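Why Does Cereal Go Snap and Crunch?
By Octavio Pereyra
October 18, 2018

We use cookies to help our website remember you. By carrying on reading, you agree to this.

Have you ever put your ear right down next to your breakfast and listened? Go on, try it tomorrow! Every little piece of puffed cereal is full of tiny pockets of air, a bit like a sponge, and the walls around those pockets are very thin and very dry. When you bite down – crunch! – the walls break, and you hear them all at once.
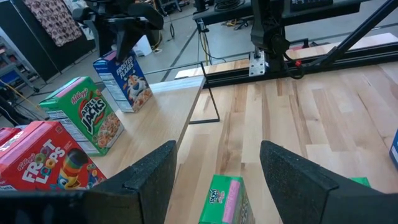
Puffed cereal starts out as plain grain, such as rice, wheat or maize. Inside each grain is a teeny bit of water, and when the grain gets very hot the water turns to steam and pushes outwards until the grain swells up. Whether your favourite comes in a small green box with a pink stripe or a great big family one, dry air inside keeps it crisp, so do fold the bag down well when you have finished.

Now pour on the milk. It creeps into the air pockets and softens the walls, and after 15 minutes or so you have a bowl of mush (which my brother rather likes).

More for curious readers
Why do onions make us cry?
How does bread rise?
Where does salt come from?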